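Open day at the Flenby pest control depot
Jul 22, 2020

The Dullham bus stops 400 yards from the gate. Entry was free and 25 of us were let in at a time.

The first talk covered rats in drains. Fiore, the contractor for the town, logged 326 callouts up to the end of April, most of them for broken pipes under older houses.

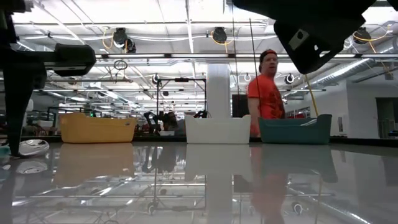 Wasps and moths

A nest from a Plonska attic was on show, cut in half. Moth traps were sold at the door. Ours has caught two so far.
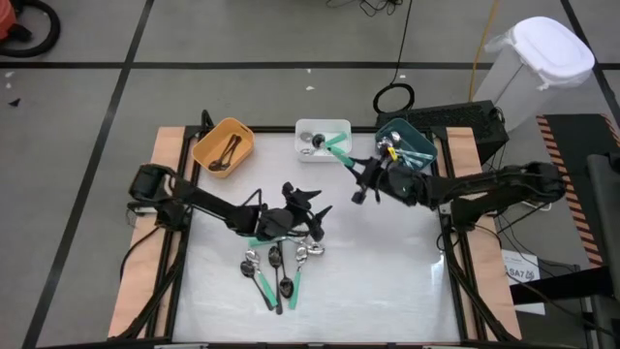 Spoons and bins at the table.

The last stop was the bait store, seen through a window. Parking is behind Unit 1211 and fills up by mid-morning.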